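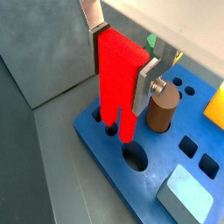
## 4. Pieces with a slot

Most of the pieces in the sorting task can be named by a child at once. A star is a star, a circle is a circle. The red piece has no such name. It is flat and fairly thick, with a body at one end and two legs at the other, and the legs are divided by a slot. The children called it the fork, the pants, the tooth, the bridge and "the red." We call it the forked piece.

This section reports how the forked piece was handled compared with the solid pieces. Scoring rules are the same as in Section 3. An attempt starts when a piece touches the board and ends when the piece is either seated in a hole or taken away from it. A slide from one hole to the next without lifting counts as one attempt.

### 4.1 Choosing a side

A solid piece with a simple outline gives little reason to prefer one end. Turn a square block upside down and nothing changes. The forked piece has an end that looks like a top and an end that looks like feet, and children treated it that way from the first session. They stood it on the table with the legs down before trying it anywhere. Several walked it along the tabletop.

The same habit carried over to the board. The piece was brought in upright, legs first, and the legs were aimed at whatever opening was closest in width to one leg. Small round holes drew the most early attempts. The child was matching a part of the piece and had not yet looked at the outline as a whole. Jelínek described something similar with handled cups, where the handle was matched first and the cup later [6], and we use her term "part-first matching" below.

Part-first matching dropped off over the sessions but did not go away. In session one it was the usual opening move. By session four it was seen mainly when the board had been turned around between trials, so that the child was facing it from a new side.

Leg length matters here too. Seen from the broad side, with the piece tilted even slightly, one leg seems to end higher than the other. Adults who were shown the piece for the first time often asked whether the legs were meant to be different. Children did not ask, but they did lean the piece to even it up, and the lean made the next attempt worse. 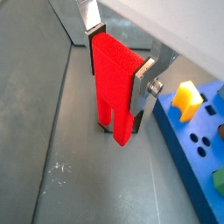 Figure 4. The red forked piece upright with its legs down. A yellow piece with a curved cutout stands in the blue board at right.

### 4.2 Neighbors on the board

We had planned to present every piece to an empty board. This was dropped after the pilot in September. Children disliked having a seated piece removed, and two of them stopped playing when it was done. From then on, pieces stayed where they had been put, and the order of presentation was varied instead.

Leaving pieces in place changed the task in two ways. The first is plain: a filled hole is no longer available, so the choice gets smaller as the trial goes on. We correct for this in the same manner as Akpalu [2], by weighting each attempt by the number of open holes at the time it began.

The second is that a seated piece stands up above the surface and becomes something to steer around, or something to lean on. Both were common. With a tall neighbor close by, a child would often rest the side of the forked piece against it and slide down. This gave good control of sideways position and poor control of turn, because the face of the piece was pulled flat against the neighbor whether or not the hole ran in that direction. A neighbor with a curved side was used less. The piece rolled off it.

### 4.3 Results

Thirteen children completed all 4 sessions. Across these sessions there were 668 scored attempts with slotted or cut-out pieces, of which 549 ended with a piece seated in its own hole. The remaining 119 ended with the piece withdrawn. Jamming was not scored as a separate outcome, and we regret this, as the notes suggest that a jammed piece was handled quite differently from one that simply did not go in.

The forked piece was withdrawn more often than the other slotted or cut-out pieces in the first session. The difference was gone by the last. Weighting for open holes made the early difference smaller but did not remove it.

Withdrawn attempts fell into the following kinds, listed from most to least frequent:

- one leg placed in a small hole, the other left resting on the board
- correct hole, piece turned sideways
- correct hole, correct turn, piece leaning too far to drop
- body end presented first

The last kind was rare and came almost entirely from one child, who turned every piece over before using it.

Leaning was the error that adults corrected most readily when they were sitting in. A parent would reach across and tip the piece straight, usually without speaking. These attempts were excluded. Attempts where the parent only spoke were kept, and the wording was written down. "Stand it up" was said far more than "turn it," including in cases where turning was what was needed.

### 4.4 The piece off the board

Part of every session was spent with the pieces on the table, away from any hole. We had at first treated this time as a break. On reading back the notes, Addo pointed out that children who stood the forked piece up on the table between attempts were also the ones who brought it to the board straight. We went back and scored table handling for all sessions after 4/17/18, when the seating was changed and the tabletop could be seen clearly from the observer's chair. Earlier sessions could not be scored this way.

Standing the piece on its legs is harder than it looks. The slot leaves two narrow points of support, and a piece set down at an angle will rock onto one of them before it settles or falls. Children learned to let go slowly. Those who did so often were withdrawn from fewer holes later in the same session, though the numbers are small and we would not want to lean on them. It may simply be that careful children are careful in both places.

We also tried laying the piece flat at the start of a trial, in place of handing it over upright. A flat start removes the cue about which end is down. It produced slower first attempts and more looking from piece to board and back. Body-first attempts did not become more common, which suggests that the legs were read as the bottom end regardless of how the piece was lying. 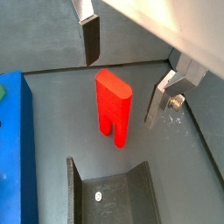

Angus Sutcliffe, commenting on a draft of this section, argued that we had given the slot too much credit. In his view a child reads the piece as having feet because it is taller than it is wide, and a plain slab of the same height and width would be stood on end just as often. He suggested cutting one and running it alongside the forked piece.

We think this is a fair objection. The present set has no plain slab of matching size, so height and slot cannot be pulled apart with the data we have. Two observations point weakly the other way. Children put a finger to the slot before standing the piece up, and they did so even when it was handed to them upright. They also chose the same end as the bottom every time, apart from the one child noted above, and a plain slab would give them no basis for that choice.

A matching slab in the same red has been added to the set for the next round - same thickness, same rounding at the top, no slot. Order of presentation will again be varied, and jams will be scored.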